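Home | News | Workshop | Archive

Two-armed build moves to the coffee table
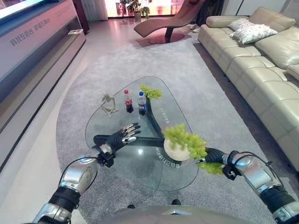
Both hands over the glass table, with two bottles at the far left.

2nd November – Haruna Kaneko and Deolinda Leitão have begun table trials of Pumel, a two-armed robot built at the Zemthorpe shared workshop. Parts have cost £1,571 to date. The control code is on version 2, and 171 of 196 bench checks are complete. Grip tests on bottles are next – wrist wiring will be revised in December.

Print this page | E-mail this story

Recent items
Neves motor drivers: wiring notes
Florkmont tool library hours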